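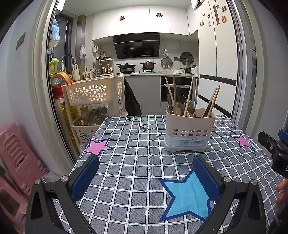

Why did the dark blue in the harbor poster print greenish on the second run?
The paper was changed between the runs, and the new one has a warmer base. The ink is the same ink from the same can, I checked the batch with Nhung.

10 January 2019

Notes on the reprint of the Siltia harbor poster (the steamship one, with the yellow funnel).

The first run was on the old Plultico stock, of which we have only the opened package left. Second run on the Miranda matte. I put both prints beside each other under the daylight lamp. In the sky there is almost no difference. In the water it is very clear, and Eulalia saw it from the door before I said anything. The yellow and the red I find acceptable.

Test strips today, all on the Miranda:
Strip 1, blue as before. Greenish.
Strip 2, blue with a little violet added. Better in the water, but the shadow side of the hull becomes too heavy.
Strip 3, half the violet of strip 2. This is the one I prefer.
Strip 4, same as 3 but with the lighter layer printed first. I don't see a difference, and it costs one more cleaning.

So strip 3. Rafail wants to compare it with the original lithograph before we decide. The original has gone brown in the margins, so I am not sure which blue we are comparing to – the one from when it was printed or the one of today. I wrote him this.

The edition stays at 400. From the second run 169 sheets are already printed with the greenish water. Petronella suggests to sell them unnumbered at the lower price in the shop. I would like to keep 9 of them for the drawer, for color reference.

The lettering of the ship line at the bottom has closed up a little in the letter "e", on both papers. It must be the screen and not the paper. Bảo will expose a new one, with shorter time. The old screen was used also for the Zason mountain railway poster, so please look at the small text there too before anybody packs more of them.

Paper: the Miranda comes trimmed slightly narrower than the Plultico. The frames still fit, but the white border is uneven if one centers by the left guide. I moved the guide and marked the new place with pencil. Please don't move it back.

To do: mix blue for strip 3, enough for the rest of the edition. Ask Plultico if the old stock comes again in April.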